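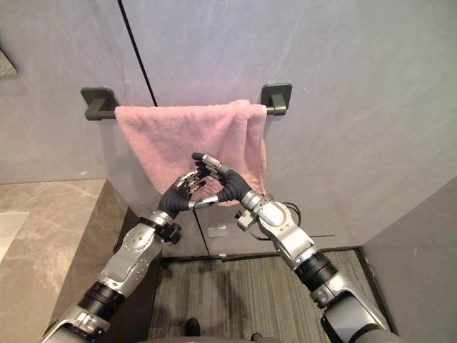 3. Hanging and re-use between washes

The diaries from Rera and Alari recorded when each bath towel was washed, but the number of days between washes says little by itself. A towel used once and left on a hook for a week has had an easier time than one shared by a family every morning. We therefore asked each household to note every use, and to write down where the towel was put afterwards. The analysis in this section covers 889 completed diaries. Diaries with more than two missing days were set aside before coding and are not discussed further.

3.1 Where towels are put

Answers on hanging place were given in the respondents' own words and sorted afterwards into rail, hook, door, radiator, floor and other. Marthinus Shabalala and Dougal Mowat coded the answers separately and settled differences by discussion. Most of the differences concerned doors, as many people wrote only "behind the door", which could mean a hook, an over-door rack or the door handle. We placed these under "door" in every case.

The rail category takes in any horizontal bar fixed to a wall, whether heated or not. Figure 2 shows the ordinary form, a black bar on two square brackets with a pink towel folded over it. Respondents were not asked to measure their rails, and this is a weakness. Several wrote that the rail was too short for the towels they owned, and that towels were pushed up together at one end or doubled over to fit. A towel hung in this way has less of its surface open to the air than the word "rail" suggests.

Hooks were mentioned most often in the Alari diaries, where the older flats have small bathrooms and little free wall. Households in Rera wrote more about doors and radiators. Some used a different place in winter, and the November diaries contain many entries where the towel was carried out of the bathroom to another part of the home. The reasons given were plain ones: the bathroom was cold, the window stuck, or somebody else's towel was already there.

3.2 What prompts a wash

Respondents could give as many reasons for a wash as they liked. Smell and a fixed washing day came up repeatedly, and the two did not sit easily together. People with a fixed day seldom mentioned smell at all. People without one tended to describe a point at which the towel "felt wrong", often adding that it had still been damp when they picked it up.
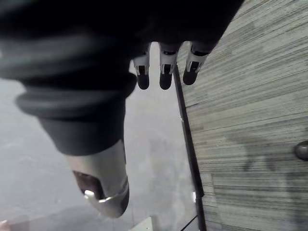 Does a towel that dries slowly get washed sooner? In our diaries it did, but only in households without a fixed washing day; where a day was fixed, the drying place made little difference to when the towel was washed.

Sharing complicates the picture. In homes where two or more people used the same towel, the diary keeper did not always know when the others had used it, and entries such as "probably my son, morning" were common. We kept these entries and marked them as uncertain. The Katona diary sheet has a column for shared items, and we would use it another time in preference to our own single-line form.

3.3 Follow-up interviews

We held 76 follow-up interviews, all by telephone, using the Citilero schedule with 3 added questions on storage and drying space. Interviewees spoke at length about space – more than we had planned for. Many had bought smaller or thinner towels after moving home. Others had kept large towels that no longer fitted anywhere and now stayed in a cupboard for visitors.

The interviews also changed how we read one of the diary categories. "Floor" had looked like carelessness in the coding. In most of the interviews where it came up, the towel had been used as a bath mat after its last use and was already on its way to the wash. We have left the category as it stands but treat it as the end of a towel's period of use when working out the intervals reported in Section 4.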